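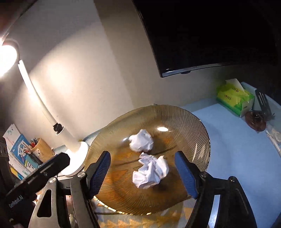
What happens to people's jobs when the handling work at a firm is automated?

Most of the jobs stay on the payroll and change in content: less time is spent moving objects, and more is spent deciding which objects the machine should learn to move and checking its results.

I have worked in process planning at Trevelar for 16 years, the last six in the Vudbridge building, and I think the usual account of this change is too coarse. It counts positions. In May our unit had the same headcount as before the Roy line went in. By that measure the effect was zero, and the people on the late shift would disagree.

The packing task used to be described in one page. The current procedure runs to 181 steps, most of them concerned with exceptions: torn wrapping, a load that shifts, an item turned the wrong way. An experienced packer handled these without naming them. Dwynwen Howells, the shift lead, now spends her mornings naming them, and her pay grade has not moved.

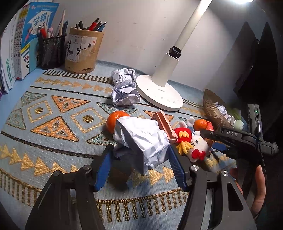
Grip is the part of this work that planners underrate. A carton has flat faces and a known weight, and it was automated long ago at our Dostitz site. Soft goods are different. A bundle in crumpled paper, held between two ridged blue pads, offers the jaws no flat face, and the darker thing inside shows only at the lower edge. Someone has to judge where to close and how hard. That judgment is skilled labor, and it should be graded as such.

My proposal is narrow. Of the 700 hours budgeted for commissioning, a fixed share should be booked to the operators who supply the handling knowledge, at the technical rate. The rate table already has a line for it.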